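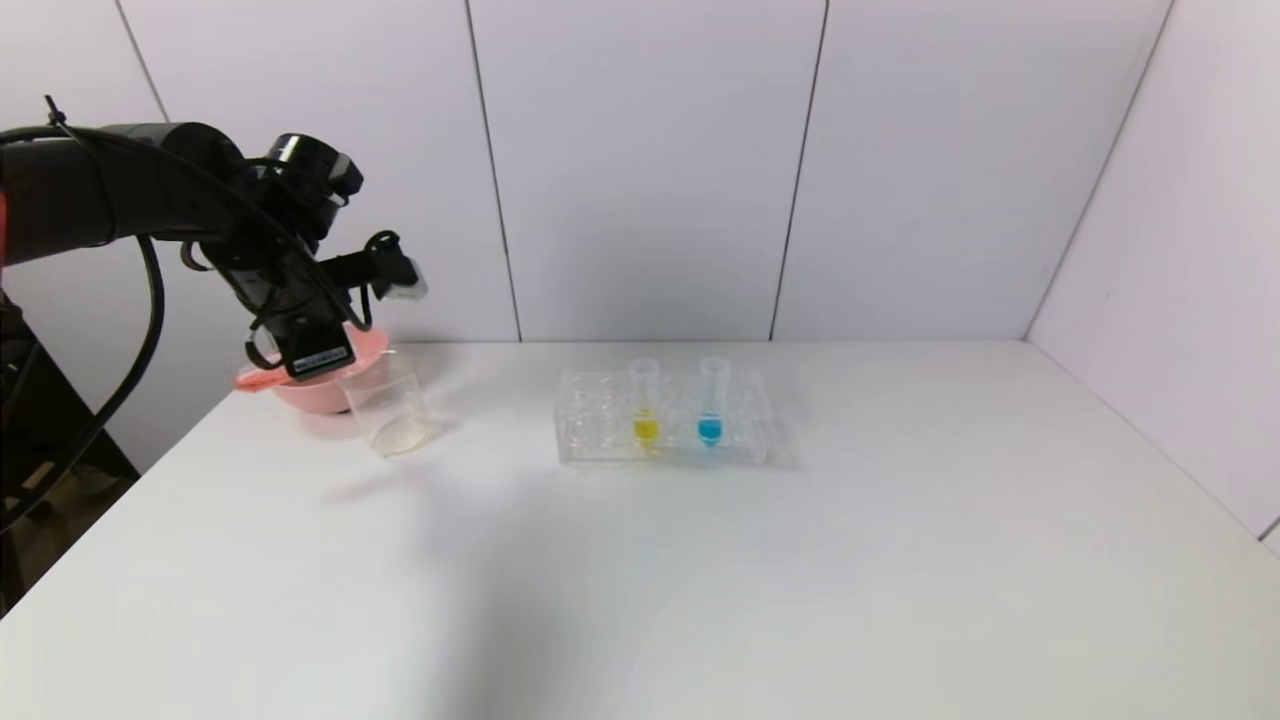 About Us (and the Night We Dropped 26 Tubes)

Hi! We're Jesasum, a small lab automation shop in Rendevville. We teach robot arms to do the fiddly bench jobs -- moving tubes, lifting bowls, setting things down again without a splash. We started in March with one arm and a borrowed corner of the Shehata building, and we still love a messy problem.

Most company pages skip the bad days. I'd like to tell you about ours, as it's how we work now.

On August 6, 2021 we left the arm on an overnight run for a customer, Hirkell. The plan was 267 tube moves, all colored water, no one in the room. It got through 211 of them nicely. Then a finger pad started to slip, the gripper kept reporting a good hold (it only knew how far it had closed, not what it was holding), and the arm went right on working. By morning there were 26 tubes on the floor and a blue puddle heading for the power supply. My stomach dropped too, I can tell you. 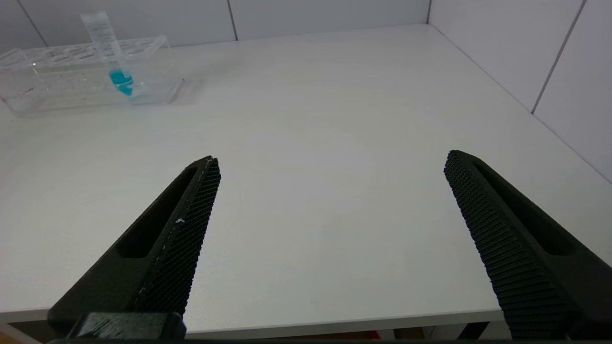
Gripper fingers and their ridged pads, with the tube rack behind.

I called Hirkell before breakfast and told them the whole thing. They were kind about it, more than I would've been! Then we spent 4 weeks taking our own setup apart. The worn pad was the easy bit. The bigger trouble was ours: we'd trusted one signal, and we'd never asked what the arm should do when that signal was wrong.

So now the arm checks its grip with the wrist camera before it travels, and if the tube isn't there it stops and stays stopped until one of us comes over.

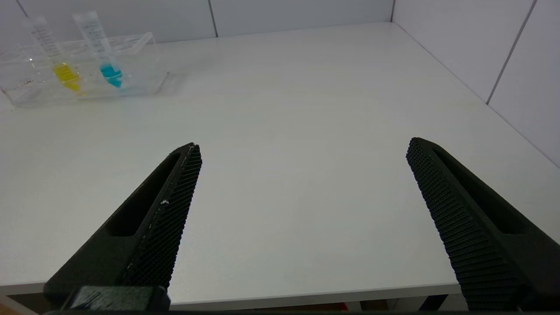

We also look at the pads before every run, and liquids stay well away from anything with a plug. Overnight jobs came back later, with a drip tray and a phone alarm (mine, and it's loud).

If you've got a bench job that's driving you up the wall, come by and see us. Bring your worst tubes -- we'll put the coffee on.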